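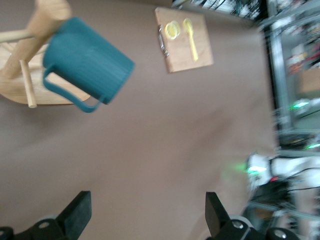 Build log gallery for Tranar, the tabletop arm project in the shared workshop at Virkthorpe. Written up in May by Blažena Vrabec.

**Wrist view, kitchen set.** Both black fingers are in view, with the teal pitcher on the mug tree and the lemon slice and yellow spoon on the cutting board. The pitcher handle is the hard part - the post passes through the handle area, so the approach has to clear the pegs before the fingers close.

**Notes on the setup**

- Wrist camera bracket: version 2, printed in 30 minutes. Version 1 flexed under load.
- Finger mount: re-tightened after every 10 runs. Check both screws before homing.
- Table frame: aluminum extrusion, squared against the tabletop. Re-square it if the table is moved.
- Pick order: spoon, lemon, pitcher. The pitcher stays last until the Nendley grasp planner handles loop handles without a manual offset.

Wiring diagram and bracket files are in the Ngcobo folder on the workshop drive.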